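Coffee Corner Gallery – Skotirard Community Hall, Flirthorpe

We finally have a proper coffee corner! If you came by before May you'll remember the old setup: a card table, a jar of sugar packets and a sleeve of cups that rolled off onto the floor every time the door opened. Dennis Kershaw spent his evenings putting the new one together and I can't stop taking pictures of it.

Most of the budget went into the table, and I'd spend it the same way again. It's 60 inches long, so two people can fix their drinks side by side without bumping elbows. The coffee is still the dark Nyamweya blend (I lobbied hard for that), and the big pot is on from 7:30 every Thursday until the last person goes home.

I went back and forth on cups for ages. We go through 2,000 of them in a good season, so they needed a real home, close to the pot and easy to grab from. The little Plultadura stand won me over the minute I saw it – two stacks, thin black rods, and a dark base with the nicest curvy outline.
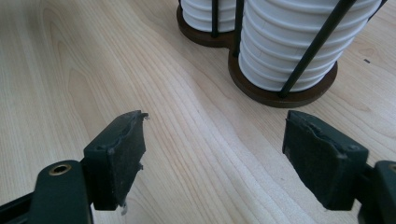
White paper cups in their new stand, on that gorgeous pale tabletop. Look at the swirls in the grain!

More pictures to come once the shelf for mugs is up. Dennis has the brackets already, and I've been promised first pick of the hooks – bring your own mug if you have a favorite.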